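Home | Artists | Albums | Labels | Random page

Floarea Căpraru

By Wálter Henao. Last updated August

Floarea Căpraru is a Romanian-born singer and songwriter. She was the runner-up on the second season of the televised singing contest Nidisel, and later recorded two albums with the folk-pop group Bellis before going solo.

Early life

Căpraru was born in a village in the hills, the younger of two daughters. Father drove a milk truck, mother taught music at the local school. Her grandmother on her mother's side sang at weddings and funerals and knew a large number of old songs, many of them never written down. Căpraru has said in interviews that she learned most of these in the kitchen, and learned them wrong, and still sings a few of them the wrong way on purpose.

The family moved abroad when she was nine. She took up the accordion the same year — a used one, too big for her — and switched to guitar at thirteen. At school she sang in a choir led by Mahtab Nikzad, who went on to write string parts for both Bellis albums. Căpraru did not study music after high school. Worked in a bakery, then at the front desk of a swimming pool, where she wrote "Lane Four" on the back of sign-in sheets.

Nidisel

She tried out for Nidisel twice. The first time she was sent home after one song. For the second season she came back with an unaccompanied version of one of her grandmother's wedding songs, and all three judges voted her through.

Week by week on the show:

Week one: wedding song (repeat of her audition piece, cut to ninety seconds)
Week two: a disco medley with two other singers. Not well recieved. Bottom three.
Week three: "Lane Four," the first original song allowed on the program
Week four: a duet with fellow contestant Pirmin Nägeli
Week five: two ballads, one with accordion
Final: "Lane Four" again, plus the winner's single, which each finalist had to sing

Nägeli won. The producers never gave out the vote totals, although the host said on air it was close. Căpraru's recording of the winner's single was not released, and the tape heard online is taken from the broadcast, with the crowd still on it.

The week two medley has had a long life of its own. She has played it as an encore, slowed down, with only a guitar.

Bellis

After the show Căpraru and Nägeli kept writing together, and formed Bellis with the drummer Bianca Bogdan. The name came from a seed packet. The group played its first concert on a Thursday in the upstairs room of a bar, for an audience of 105, which was the legal limit for the room and became the title of their first EP.

The EP, "105," had four songs and was sold at shows only, in a run of 200 copies on cassette. The first full album, Sultwood, was recorded in 10 days in a rented house with no studio equipment except what the band brought along. Reviews were mixed to good. Most praised the singing and the strings; several complained that the drums were buried, a complaint Bogdan shared, and she mixed the second album herself.

That second album, Breduvard, is louder and shorter. Longest track is under four minutes. It includes "Milk Truck," the group's best known song, which was used over the end titles of a TV drama and got steady radio play for most of a year. The tour that followed ran too long by all accounts. Căpraru lost her voice midway and Nägeli sang lead for the rest of the dates.

Bellis stopped performing after that tour. There was no statement. All three members have played on each other's records since, and Bogdan has said the group is "parked."

Solo work

Căpraru's first solo record, Sign-In Sheets, came out the next spring. Mostly guitar and voice, some accordion. It collects songs from before the contest, among them the full seven verses of "Lane Four," only three of which had been sung on televison. Nikzad arranged two tracks for string quartet.

A second record, of wedding songs learned from her grandmother, was pressed in an edition of 1000 and has not been reissued. She spent much of the following two years back in the village, recording older singers in their homes. These tapes are not for sale, though copies have been lent out to choirs on request.

Since then: guest vocals, a short film score, a children's record made with Bogdan.

Voice and style

Her voice is low for a folk singer, with little vibrato. She tends to come in slightly behind the beat, a habit the Nidisel judges tried to correct and later praised. On the Bellis records she often doubles her own part an octave up, very quietly. Live she does not, and the songs sound barer for it.

Lyrics are in English for the most part. The older songs are left in Romanian, without translation in the booklets — her choice. Common subjects are work, roads, swimming and her parents' kitchen. There are few love songs, and the ones there are tend to be about other people's marriages.

She plays a small-bodied guitar tuned a whole step down, and still owns the first accordion.

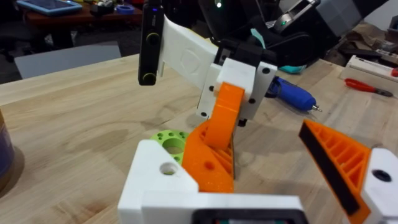 Personal life

Căpraru lives in the same town where she went to high school. She has one daughter. She teaches a singing group for adults on weekday evenings, no tryout needed, and swims most mornings at the pool where she used to work.

Discography

With Bellis
105 (EP, cassette only)
Sultwood
Breduvard

Solo
Sign-In Sheets
Wedding songs (untitled on the sleeve, usually listed this way)

With Bianca Bogdan
Children's record, sold at shows and through the label

Singles
"Lane Four" (contest version)
"Milk Truck" (with Bellis)
"Milk Truck" (solo, live, B-side has the disco medley)

Notes

The spelling Capraru, without the accent, appears on the Nidisel credits and on the cassette. All later releases use Căpraru.

Some sources list Nikzad as a member of Bellis. She played on both albums and at a few concerts but was never in the group.

See also: Pirmin Nägeli, Bellis (group), Nidisel season two

Back to top | Contact the editors | Text may be reused with credit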